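About Testthorpe

Testthorpe is a test house and training shop for companies that put robot arms next to people. We write working rules for shared stations, try them out on our own floor, and help customers fit them to theirs. We do not sell robots and we take no commission from anyone who does.

Most of our customers pack, sort or assemble things. They have bought one or two arms, the supplier has left, and the people on shift want to know what they are allowed to do. The published safety standards answer part of that. They tell you how to carry out a risk assessment and what the machine builder has to provide. They say less about who closes a box, or what to do when a strip of tape goes on crooked and somebody wants to reach in and fix it.

How we started

The company grew out of a job at Pietrzak, a contract packing firm, where Grażyna Kurek ran the night shift. The plant had a thick safety binder and a second set of rules that lived in people's heads. Grażyna wrote the second set down on one sheet of paper and asked every shift to correct it. The sheet went through 20 versions before the shifts agreed on it. She still runs Testthorpe and still signs off every rule sheet that leaves the building.

We opened our own floor at Itholm in May of the following year. There are eight of us now. Seven work on the floor at least part of the week, including the people who do the writing.

What we work on

Our main subject is the two-arm station where a person and the arms take turns on the same piece of work. Cardboard boxes are our standard workpiece. They are cheap, they bend, no two fold quite the same way, and everyone already knows how to handle one. 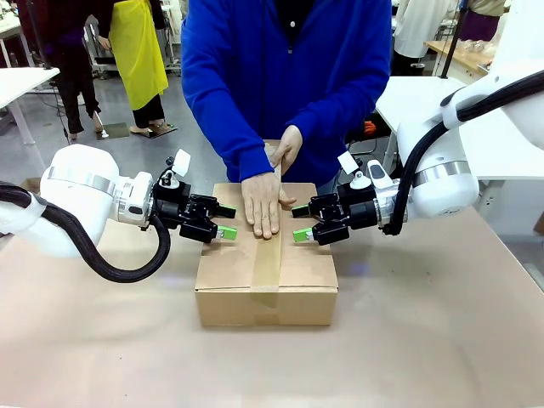
Every station we set up follows the same house rules. They are short on purpose and they hang on the wall in large type.

One person has the station. That person says out loud when they are reaching in and when they are clear. Other people in the room can talk to them between cycles.

Hands and grippers do not work on the same edge. If a person is holding or pressing one part of the box, the arms stay off that part until the person has let go and called clear.

The stop button has a fixed place. It is not moved to make room for a tool or a coffee cup. Anyone may press it, including visitors, and no one has to explain why before the station is made safe.

Sleeves are closed at the wrist. No lanyards, no loose gloves, and hair tied back.

Cables get looked at before the first cycle of the day and after every change of gripper. A cable that can catch on the work is rerouted before the arm is powered.

Finger pads are replaced on a schedule. A worn pad changes how hard the gripper has to squeeze, and the force figures in the risk assessment no longer hold.
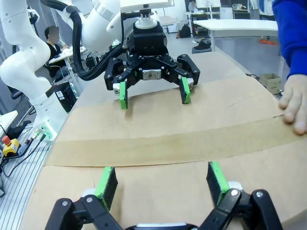
Two grippers and a hand at one carton. The rule on shared edges applies to all three.

How a rule gets made

A rule starts as a note from somebody on the floor. We run the task as it is done today, then with the change, and the person at the station writes down what got in the way. If the change slows the job so much that people will skip it, we say so in the report and look for another way. A rule that gets skipped on the second shift is worse than having none, since the paperwork then says the risk is covered.

Drafts stay open for seven working days. Anyone who has used the station in that time can object, and an objection has to be answered in writing. Old versions are kept with the date they were withdrawn, so a customer can see what changed and when.

We use ordinary stock for the trials. Test pieces that are too clean give results that fall apart in a real packing hall, so we keep used and creased board in the mix along with new sheets.

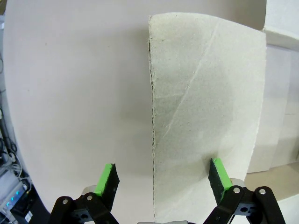

Grip trials are written up the same way whether they went well or badly. The report names the gripper, the pad, the board and the speed setting. Customers get the complete set, including the runs we would do differently.

Trondis

Trondis is our log system. It began as a paper form and is now a small program that runs on a tablet beside the station. It records who had the station, which rule sheet was in force, each stop, and the reason given afterward if there was one. It does not score people. Customers who take our rule sheets can use Trondis at no extra charge, and they own their records.

Training and visits

We teach small groups, on the floor, with the arms running at reduced speed for the first half of the day. Operators, line leads and maintenance staff attend together. Managers are welcome on the same terms and take their turn at the station.

If you would like to visit Itholm, write to the office and tell us what you pack and what arms you have. Closed shoes are required. Please bring a few of your own boxes.

Page last reviewed Oct 17, 2018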